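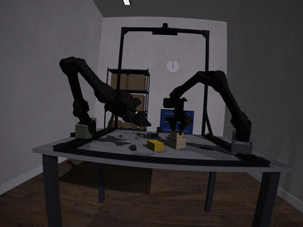 *Fig. 1 — The two-arm bench in simulation, right gripper over the wooden crate.*

## Session 4: collecting demonstrations

Notes by Pylyp Boiko, Datholm lab course. Last touched 22 Dec 2018, so if something on your screen doesn't match, tell me and I'll fix it!

Last time we got as far as driving one arm with the hand controllers. Today we start recording, and I want you to do it in the simulator first (I learnt on the real arms and I wouldn't wish that on anyone). The task is called Stelmakh in the menu, after the folder it used to live in, and it is simple enough: the yellow block has to end up in the wooden crate. The gap between them is short, which makes people rush. Please don't rush.

### What counts as an episode

One episode is one attempt, from pressing record to pressing stop. Each one should last 10 seconds or a bit more. We save the joint angles of both arms, the gripper openings and the view from the overhead mount. You'll be driving both arms even if only one does the lifting — the idle arm still gets recorded, and if yours twitches every time you scratch your nose, the model will learn the twitch. I have a whole batch from May that proves it.

Start with both grippers clear of the table and still. Wait a beat. Then go.

### Moving the arm

- Come down on the block from straight above. Sideways approaches catch the crate rim.
- Close the fingers, pause, then lift.
- Clear the rim with room to spare before you travel across. The crate has a raised piece inside it that stands higher than the rim, so aim your height at that.
- Open, go straight up, stop recording.

If you fumble the grasp and recover within a second or two, keep the episode. I like those! A model that has only seen perfect grasps has no idea what to do after a bad one. If the block ends up on the floorboards, bin it and press reset.

### Variety

This is where most groups lose marks. The simulator will shuffle the yellow block and the dark grey one for you if you tick the Buvudus box (it's our randomiser, and yes, the spelling is right). It leaves the shelves, the blue crate and the clock on the wall alone, so your model could quite happily decide that the clock matters. For the second half of your set, move the lamp setting and nudge the camera a little by hand. Look at where the shadows fall on the tabletop before and after. If you can't see a difference, you haven't moved it enough.

Try to vary your own driving too. Swap drivers every so often — the same pair of hands gives you the same curve through the air over and over.

### How many

Each group records 80 good episodes. Last year's class finished with 2520 between them, of which I threw away 246, nearly all for the same reason: somebody forgot to press stop and went to get a coffee. We'll merge your sets with the ones from Nirkdale before training, so keep to the naming scheme or the script will skip your files without telling you.

Naming: group, driver's initials, episode number, all lower case, underscores between.

### For next time

Watch ten of another group's episodes at double speed and write down anything that looks odd to you. Half a page is plenty. Bring your own set on the shared drive as well, with the bins already emptied.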